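Ticket 3871
Product: Yimyam stool, white plastic, four screw-in legs
Seller: Ciredmont
Status: Reopened
Category: Assembly / wobble

Original report

Bought 6 of these for the back counter at Wusbridge. Four went together fine. The other 2 rock on a floor that the first four sit flat on. The page says "no tools, no wobble." I have the no tools part.

I have already read the help article. I have already "made sure all legs are fully tightened." Please don't send me that paragraph again.

Reply from Ciredmont support

Thank you for reaching out. Please make sure all legs are fully tightened. If the stool continues to rock, the floor may be uneven.

Reply from customer

The floor is not uneven. I took one of the good stools and put it on the exact spot where the bad one rocks. It didn't rock. Then I put the bad one where the good one had been, and it rocked there too. I don't know how much clearer that can get.

I'm going to work through this properly and write down what I find, mostly so the next person who answers this ticket has something to read.

Log

1. Turned the first bad stool upside down on a covered work surface so the seat wouldn't get scratched. Tried each leg by hand. None of them turned any further. So much for tightening.

2. Looked at the underside. It's all one molded piece with a raised rim and an X-shaped brace across the middle, and the legs go in at the corners through ringed collars. I had half expected a crack in one of the ribs, going by the reviews. I didn't find one.

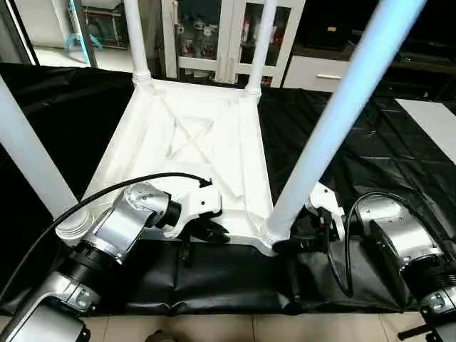

A crack would at least have been a simple answer. What I wanted to know next was whether the legs were the problem or the seat was, and support hasn't shown any interest in that question so far.

3. Unscrewed all four legs and stood them next to each other on the counter. Same height as far as I can tell with a straightedge laid across the tops. I don't buy the "short leg" theory that keeps coming up on the product page, at least not for mine.

4. Put the legs back in different corners. If one leg was bad, the rocking should have moved with it. The rocking stayed in the same corner. That points at the socket.

5. Ran a fingernail around inside that socket. There is a small ridge of extra plastic near the bottom, where the leg is supposed to stop. The other three sockets are smooth. My guess is that the leg hits the ridge and stops early, which feels exactly like "fully tightened" and isn't.

6. Did the same check on the second bad stool. Ridge in one socket, different corner.

Reply from Ciredmont support

Thank you for the detailed information. We have not had other reports of this. As a goodwill gesture we can send a replacement set of legs.

Reply from customer

The legs are fine. See step 4. New legs would go into the same bad socket and stop in the same place. I'd also be careful with "no other reports," given that your own product page has a string of people complaining about wobble and blaming the legs.

I asked at the Cukton store whether they'd take the two stools back. They said assembled items go through online support, meaning you.

Log, continued

7. Shaved the ridge off with a hobby knife, a little at a time, on the first stool only. Left the second one alone in case you want it back as it came. Blew out the scraps and wiped the socket with a dry rag.

8. Put the legs back in with the stool still upside down. Started all four by hand before tightening any of them. I went corner to corner, holding low on the leg near the seat. Holding a leg up at the far end just makes it lean and catch the thread crooked. 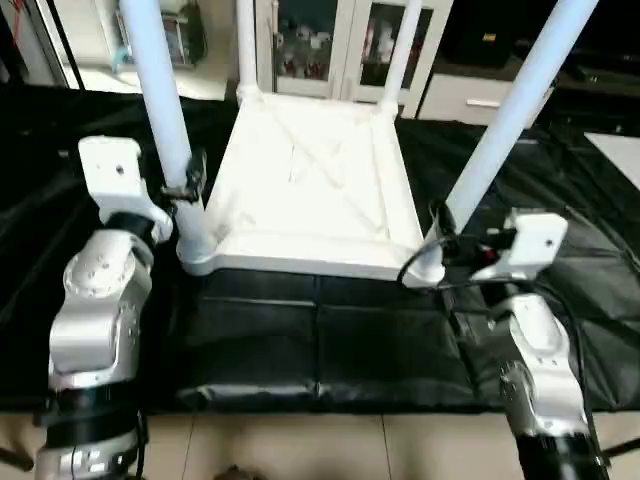 9. Flipped it over and checked it on the same spot as before. No rocking. Sat on it and shifted my weight to each corner. Still none. I weigh a little over 200 pounds, so I'd call that a fair test, though one afternoon doesn't prove much.

10. Rechecked the next morning. Still flat. I'll believe it's fixed when it has had a month of people dragging it around.

What I'm asking for

A replacement seat for the second stool, no legs needed. Also a corrected help article, because "tighten the legs" sends people in the wrong direction when the socket has leftover plastic in it. I'm not holding my breath on the second one.

Reply from Ciredmont support

Your request has been passed to our product team. Was this reply helpful?

Reply from customer

No. Please leave the ticket open.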